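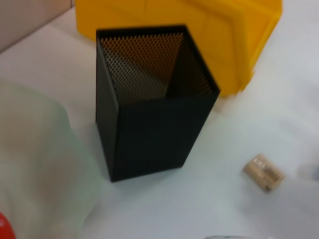

Marlys Tenbrook, club secretary and keeper of the minutes

Lusel Robotics Club - minutes, 12/07/2019
Upstairs workroom, Sisodia Hall

We got going ten minutes behind because the key to the workroom was in somebody's other jacket. Good turnout for summer though! Last meeting's minutes were read and approved, with one fix: I had put down that the base plate was ordered, and it was only priced. Sorry about that, it's corrected now.

1. Where we are with the arm

Most of the evening went on this one. The pick-and-place team has moved on from foam blocks (hooray) and is working with ordinary stuff on the white tabletop. The current setup has the square black mesh container standing upright with its open top facing up, the big yellow bin right behind it, and a wine cork lying on its side off to the right. The job is for the arm to pick up the cork and drop it in the mesh container. It sounds like nothing until you try it.

The team has 227 tries logged since the last meeting, and the cork ended up inside on 134 of them. I think that's pretty great for a group that couldn't close the gripper on purpose in the spring! There was a round of applause and then a long argument about why the rest missed. The main complaints were:

- Arm comes down on the rim and knocks the container.
- Cork gets pinched at one end and swings.
- Software mixes up the container and the yellow bin. You can see plenty of yellow and amber through all those little holes from the wrist view, so some of us want to move the bin and some of us want to leave it and fix the software.

We voted on the bin. It stays where it is, seven to four. I was one of the four, for the record - I still think we should walk before we run, but fine.

Somebody asked whether the printing on the cork could help the software work out which way it's pointing. The vision team says the print comes out too blurry when the arm is moving. They'll try having the arm pause before it looks down, and they'll bring numbers next time.

2. Rarix Challenge

The Rarix entry form is open and we're going in. We agreed on the sorting category over the maze one, with no real fight about it. The event is in November, so there's time, but not as much as it feels like in the middle of summer. Rules say the arm has to run without anyone touching the laptop once the round starts. We have never done that. The programming team is going to start doing hands-off runs at the end of every session, even if they're ugly.

Also, we need a team name. Suggestions so far are on the whiteboard and several of them can't go on a form. Please add better ones.

3. Money

Good news here. The Erano grant came through and it's $2,000, the full amount we asked for. That puts the club account at just over $3,000, which is the most we've had in it since I joined. Approved tonight:

- base plate (really ordering it this time)
- one spare gripper motor
- two sets of replacement gripper pads

Not approved: the second arm. It came up again, we talked it over again, and we said we'd look at it after Rarix. T-shirts got pushed to next time as well, partly because of the team name problem.

4. Workroom stuff

Please clear the table when your session's done unless the next team has asked you to leave things set up. A couple of the newer members weren't sure where test objects live - it's the bottom shelf by the window. If you can donate corks, bottle caps, clothespins, anything small that's safe to grab, drop them there too.

The emergency stop button is for stopping the arm. It isn't for ending arguments, even ones about yellow bins.

5. Anything else

Two parents asked about an open evening in the fall. Everyone liked the idea and no one picked a date, so it's on the next agenda. We also owe the chess club a power strip.

Wrapped up at ten past nine. Next meeting is in two weeks, same room, and I'm bringing the key.

3 comments | 11 shares

Contact the club secretary | © Lusel Robotics Club | Back to top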